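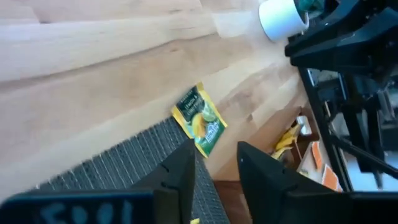 Words and pictures: Babita Pal
Posted in August, Equipment Planning

Larkico packs mixed boxes of tea for offices and small hotels. Each box gets filled by hand, and flavors get swapped when a customer wants less of one and more of another. We are planning next year's equipment money now, and the sorting bench is the largest open question on the list. These pictures go with the budget sheet so that people outside the packing room know what the line items refer to.

Single sachets are the base case. They are light, slick and thin, and they slide on bare wood, so grip matting is in the budget as its own line. Hendrik Michiels priced it at $70 a bench, cut to size. We would rather pay for good matting once than keep replacing the cheap kind. Fingertips are a wear part and should be ordered with spares.
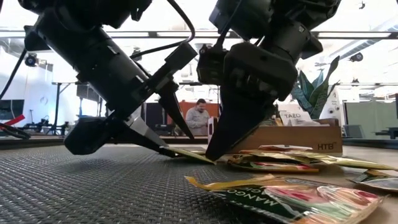
Two arms or one is the question that moves the total most. A second arm means a second mount, more cable and more floor space, and it also means a packet can be handled from both ends. The Bundico quote puts the mounting frame and cable kit at $3,275 per bench, arms not included. Umesh Ahuja wants that figure split so we can see what the frame costs without the kit. I agree with him, and have asked for it.

Staff time belongs in the plan too. Someone has to be close by while a bench is running, at least for the first few months, and that person's hours should be charged to the project — not to packing.

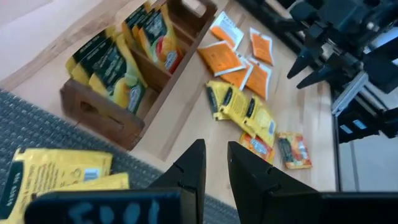

Boxes with dividers are the last item. Harish Katiyar has a price of $352 for a set from Skevville, enough for 4 benches. The compartments have to be wide enough for fingers to get in beside the packets, and we should test one box before ordering the set. Loose packets on the table need a clear area next to the box, so please measure benches with that in mind.

Comments on the sheet go to Harish. Revised quotes will be added as they come in.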